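The Long Life of the Parcel From Home

By four in the afternoon the line at the parcel counter in Prorstead runs past the greeting cards and out to the umbrella stand. Most of the people in it are under twenty-five. They have a slip of paper or a code on a phone, and they have come to pick up a box that somebody in their family packed.

Prorstead is a college town with one hospital and a cannery, so it has a lot of people who are from somewhere else. The counter sits at the back of Jedero, a stationery store on the main street that took on parcel pickup when the post office cut its hours. On an ordinary day it hands out 232 boxes. In the first weeks of December the number goes up and the greeting cards are moved to make room.

Kacper Szewczyk has worked the counter for three years. He can usually tell a family box from a store order before he reads the label.

"A store order is the right size for what's in it," he said. "A family box is whatever box they had. It used to hold a fan, or diapers. There's tape over the old tape. And it's heavy, because if there was a gap, they filled it."

What goes in the gaps has not changed much over the years. Socks, tea bags, soup packets, a roll of paper towels. Families send things that are sold two streets from where the student lives, and pay more to mail them than they cost. Students know this and some have tried to explain it to their parents. The paper towels keep coming.
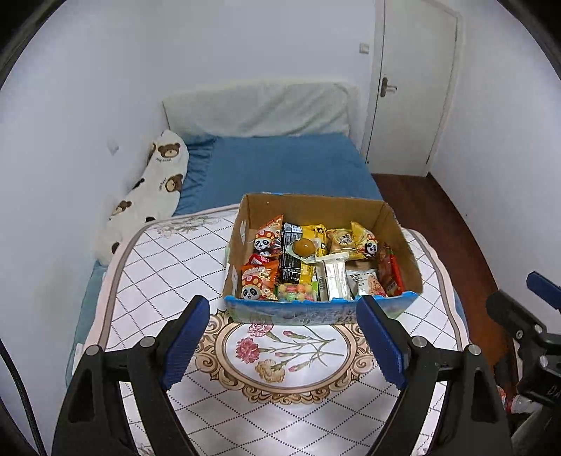 A cardboard box, open, set down on the bed.

Eugeniusz Wróbel, who is 81 and lives above the old bakery on Fleston Road, got his first parcel in a workers' hostel the winter he left home. It was wrapped in brown paper and tied with string, and his mother had sewn a cloth cover over the whole thing and written the address on the cloth in ink. Inside were a smoked sausage, a jar of plum jam wrapped in a sweater, and a cake baked hard enough to travel. The jam had leaked into one sleeve.

"I wore it anyway," he said. "You could wash it, but it was always a little pink there."

There were four men to a room in the hostel and no table, so parcels were opened on a bunk. The rule was that the owner kept the clothes and the first cut of the meat, and the rest was shared by the end of the night. A man who hid a parcel was remembered for it. Wróbel can still name one, though he asked that it not be printed.

He saved the string. Everyone did, he said, and it went back home on the next parcel, which might hold laundry or a pair of shoes to be fixed. The same string could make the trip for years.

Parcels now go mostly in one direction, and they move faster. A box mailed from Biwott on Saturday will be on the shelf at Jedero by Tuesday morning if the roads are clear. That speed has changed what people send. Fresh bread is common. So are dumplings in foam coolers, which Szewczyk keeps on the floor by the back door where it is coldest. He has a list of things he would like families to stop mailing, and at the top is anything in a glass jar with no bag around it. Second is cut fruit.

The other change is that many family boxes are no longer packed by the family. A mother can order from a shop near her own home, or from a shop in another country, and have the whole lot sent straight to her son's door. Brand and flavor are still her choice. The tape is new and nobody's handwriting is on the lid. Students we talked to were split on whether this counts. One nursing student said it was the same thing with less trouble. Her roommate said she missed the newspaper her father used for padding, which was how she kept up with high school basketball scores.
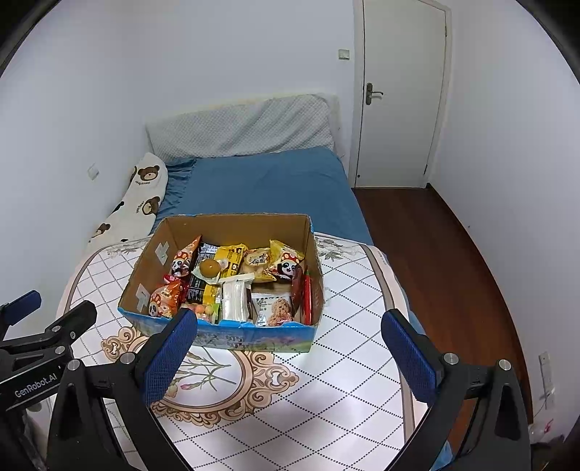

Snacks make up a bigger share than they used to. Szewczyk thinks this is partly weight, as a bag of chips costs very little to ship, and partly that it is the one kind of food a parent can be sure will get eaten. Several students said they had asked for soap or batteries and received them at the bottom, under a layer of candy.

The sharing has lasted. In the dorms on Fleston Road the custom is to leave the door open while a box is being unpacked, and people on the hall take that as an invitation. A sophomore who gets a box every month said she now hides one bag of whatever she likes best before she opens the door. She had not told her mother about this and was not sure which way it would go over.

Postage is the main complaint among parents. A mid-sized box from Biwott costs about $17 to send, up $3 from last winter, and families with two children away have started to pack one large box and let the kids sort it out between them. Szewczyk has seen siblings do this on the store's front step, with the lid torn off and used as a tray.

Wróbel sends parcels himself now, to a granddaughter who works on the coast. He packs them at the kitchen table the evening before he takes them down to the counter. The last one had poppy seed roll, wool socks, a flashlight and plum jam. The jam was in a plastic tub inside two bags, with a towel around it. He tied the box with string, and Szewczyk had to cut it off, as the sorting machines won't take it. He gave the string back over the counter, and Wróbel put it in his coat pocket.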